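4. Submitting a Track to the Oltgate Music Page

Artists need a confirmed account before uploading. See section 2 for sign-up.

1. Log in and open Releases, then New Track.
2. Select an audio file. WAV and FLAC are accepted.
3. Enter the artist name exactly as it should appear, accents included (Tài Tăng, Âu).
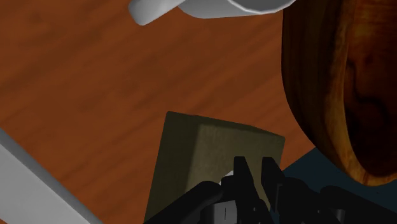 4. List every featured artist and producer in the Credits field.
5. Mark the track Clean or Explicit.

Note: Samples must be cleared before submission. Uploads with open claims are held for 14 days.

6. Add a cover picture. Square files work best on the artist page, and the site crops anything else from the center.

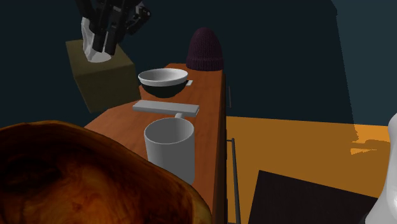 Text placed near the border may be lost when the cover is cropped. Check the preview before going on.

7. Choose up to 2 genre tags.
8. Press Submit. The status changes to In Review.

Caution: Replacing the audio file during review moves the track to the back of the queue.

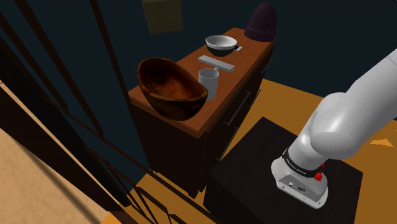 Figure 4-3. Wooden bowl on a long cabinet, with a white robot arm on a black pedestal.

9. When the status reads Live, copy the share link from the track menu.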